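Speaker notes: The Levar district petition and the right to assemble
Speaker: Lavanya Achari
Session chair: Harish Devadiga
Allow five minutes at the end for questions.

Opening

Thank the chair and the hosts. State at the outset that the remarks are made on behalf of the Govow Civic Monitoring Office and that the office takes no position on the outcome of the dispute.

The subject is the series of public gatherings held in Levar in December, after the provincial authority announced that the ferry crossing at Pai would close. Most of those attending live on the far bank and use the crossing to reach markets, schools and the district clinic. The gatherings were peaceful on all but one evening.

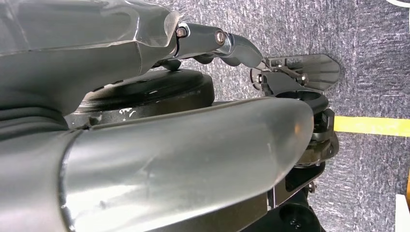 Background to the closure

The authority gave notice of the closure by a printed order posted at the landing. No public meeting was held beforehand. Residents were told that a road link through Fitov would serve in place of the ferry. The road journey is 59 kilometres each way and there is no regular bus.

A petition was opened at the landing and in the market hall. It carried more than 500 signatures when it was handed in. The authority acknowledged receipt but did not reply to the points raised.

Pause. Ask whether members of the audience have the handout with the map.

The gatherings

The organisers gave written notice of each gathering, as the district rules require. Our observers attended four of them. At the first three, the police kept to the edge of the square and traffic was directed by the municipal wardens.

At the fourth, an order to disperse was given at 7.40 pm. Several people we interviewed said that they had not heard it. Others heard it but could not leave by the northern street, which had been closed by vehicles. By the end of the evening 80 people had been detained. All were released by the following afternoon, most without charge.
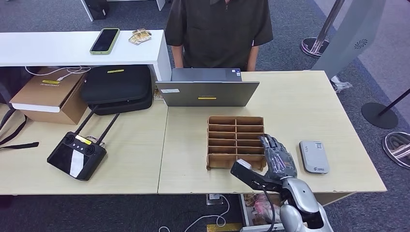

Laptop and cardboard organiser on the desk.

Statements taken

The office took statements from 247 people, including shopkeepers, ferry workers, wardens and two serving police officers. Read the following extract slowly.

"We came to ask a question about a boat. I had my daughter with me. When the vehicles closed the street I did not know which way we were meant to go."

The witness has agreed to the use of her words but not of her name. If asked, decline to give her age or village.

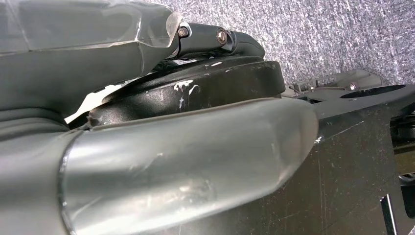

RECOMMENDATIONS

First, an order to disperse should be given more than once, by loudspeaker, in both languages of the district, and with a stated route out of the square.

Second, the authority should publish its reasons for closing the crossing and should answer the petition in writing.

Third, the remaining charges should be reviewed by a prosecutor from outside the district.

Mr Devadiga will speak next on the legal position of the ferry workers, so questions on wages and contracts should be held for him. Questions on the conduct of individual officers cannot be answered while the complaints are open.

Copies of the full report are on the table by the door.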